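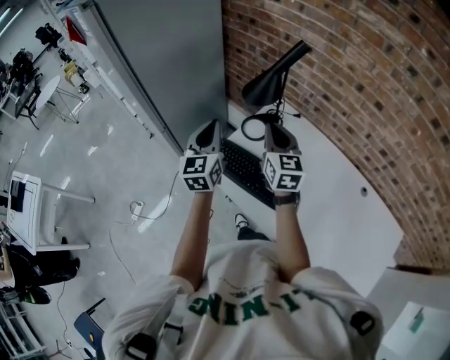 Shared desks by the brick wall: lamps, cables and allocation

Posted by Facilities_Prodorik
Tuesday, August 13, 2024

Members are reminded that the revised desk arrangements now apply throughout the workshop. Each desk is to be left with one keyboard and one lamp. Personal bags should be taken to the lockers, and power strips are to be kept clear of the walkway between the desks and the shelving.

Requests for a change of desk should be sent to Cristóbal Herrera.

Reply by poon_bench

I would ask that the rule on power strips be reconsidered. The desks by the wall have no socket within reach, and a lead across the floor is at present the only means of supplying them. A cable cover would meet the concern.

Reply by Facilities_Prodorik

The point is accepted in part. Covers have been requested. Until they are fitted, leads should be laid along the foot of the partition.

Reply by m_breletti

I must disagree with the previous poster. Desk 17 has a socket behind it - it was concealed by the partition when the desks were moved in March.
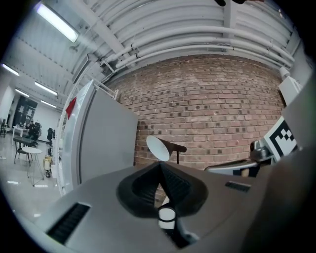 My own concern is the lighting, on which the notice says very little. The brickwork is dark in places and gives back hardly any light, so the occupant depends on the lamp in the evening. A cone-shaped shade tilted to one side, as on the lamp standing against the bricks, leaves much of the desk to the overhead lights. I propose a second lamp for each desk along that wall.

Reply by poon_bench

A second lamp would require a second lead. I could not support this before the sockets are settled.

Reply by bratix43

Would members kindly return lamps to their original desks in the meantime? Mine has been moved twice.

Reply by Facilities_Prodorik

The socket at desk 17 will be inspected. The proposal for further lamps remains open, and comments may be added to this thread.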